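The Ukine Cup

The robotics club at Orken had one good computer, and it stood by the radiator. We had until the end of January to get our entry in for the Ukine Cup. The rules came on two sheets. The kitchen was the same for every school, the arm was the same, and all of it lived inside the simulator. You never touched anything.

Our task was the microwave. The arm had to reach inside and let go of a small object without hitting the walls. We had run it 870 times by then and it had worked in 377 of them.

"That's worse than tossing a coin," said the girl who did our wrist angles.

"A coin doesn't have an elbow," I said.

She didn't laugh. She had been there since four o'clock and her bus went at six. Our teacher was in the next room marking books, and through the wall we could hear him cough.

The trouble was the elbow. If it stayed low the forearm came in too flat. If it went up early the hand swung wide. I wanted to start again with the Diekmann settings, which the team from Tunia had used the year before. She wanted to change one number by 2 degrees and leave the rest alone - she had wanted that for a week.

"Fifteen runs," I said. "Then we go home."

She typed it in and moved her chair so that I could see. I pressed the key and we watched the arm go up.
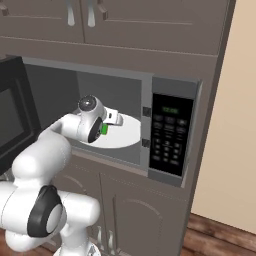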